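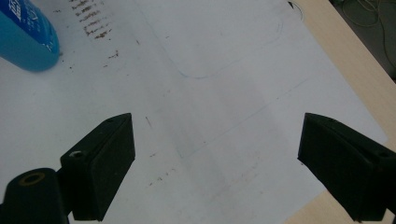
Last year's handout drew one written comment worth repeating: it spent two pages on folding and never said how to find the grain before making the first fold. The comment went on to say that half the group had already creased their sheets the wrong way by the time grain came up. The order has been changed. Grain now comes first, and folding is left until the end of this session.

# Session 2: Paper grain, weight and moisture

Bookbinding for Beginners, Hamavik evening programme
Revised 2 July 2024

## What grain is

Paper is a mat of plant fibres. On a paper machine the wet pulp is poured on to a moving mesh, and more of the fibres end up lying along the direction of travel than across it. That direction is the grain. You will also see it called the machine direction, with the other way called the cross direction.

Sheets made by hand in a mould have a much weaker grain, and in many of them you won't find one. The Doucette sheets in the sample box are of this kind. Everything else we use on the course is machine made.

A sheet is **long grain** if the grain runs parallel to the long side and **short grain** if it runs parallel to the short side. Ordinary office paper is usually long grain. This causes trouble for us: fold a long grain sheet in half to make a booklet and the fold goes across the grain.

## Why it matters in a book

The rule for the whole course is that the grain runs from head to tail, parallel to the spine. It applies to text paper, endpapers, boards, spine linings and covering material.

Fibres swell in width far more than in length when they take up water. A sheet brushed with paste therefore grows across the grain and hardly at all along it. If the grain runs parallel to the spine, the growth goes towards the fore-edge, where there is room for it. If it runs the other way, the paper tries to grow along a spine that is holding it tight, and the result is a wavy gutter. Pages cut the wrong way also stand up stiffly and won't lie open.

Boards with crossed grain will warp. Pressing for longer will not cure this.

## Finding the grain

Use at least two of these tests on any paper you don't know.

**Bend test.** Lay the sheet on the table and roll one side over towards the other without creasing it. Press lightly with the flat of the hand and feel how much it pushes back. Turn the sheet and repeat from the next side. It gives more easily when the bend is parallel to the grain. This is the best test for card and board.

**Tear test.** Tear a spare piece in each direction. With the grain the tear is fairly straight. Across it, the tear wanders off and leaves a ragged edge.

**Water test.** Cut a small square, pencil an arrow on it to show which way it sat in the sheet, and dampen one side. It will curl into a tube. The grain runs along the length of the tube.

**Fingernail test.** Pinch an edge between thumb and nail and draw it through. The edge across the grain goes wavy. It marks the paper, so keep it for edges that will be trimmed.

Once you know, pencil a small arrow in the corner of every sheet before it goes back on the shelf.

## Weight and thickness

Weight is given in grams per square metre (gsm). It doesn't tell you the thickness. A soft, bulky paper and a hard, smooth one can have the same gsm and make books of quite different depth. For text blocks, always measure a folded and pressed section.

The Clatanis text paper is the one to use for your first book. We hold 2,000 sheets at the Drusthorpe store, all short grain, so a single fold across the middle comes out right. Please take from the open packet first.

## Moisture

Paper takes up and gives off water until it matches the air in the room. Bring your paper in and let it rest before cutting, with a board on top if the edges are lifting. A stack left in a cold car will cockle from the edges inwards.

Paste carries more water than PVA and gives you longer to move things about, but it stretches the paper more. When lining a board on one side only, expect it to pull towards the lined side as it dries. Lining the other face with a similar paper, grain the same way, evens this out.

## Folding

1. Check the arrow. The fold must be parallel to it.
2. Bring the two edges together and line up one corner.
3. Hold the edges, then smooth the fold down from the middle outwards with a bone folder.
4. Nest the folded sheets to make a section, and knock it up at the head.
5. Leave the sections under a weight until next time.

Heavy card should be scored before folding, even with the grain.

## For next session

- Test three papers from home and note the results in your workbook.
- Fold the sections for your first book.
- Read page 66 of the course manual, on sewing supports. The table of thread sizes on that page is out of date, and the corrected one is on the noticeboard.

Blunt blades go in the tin by the sink.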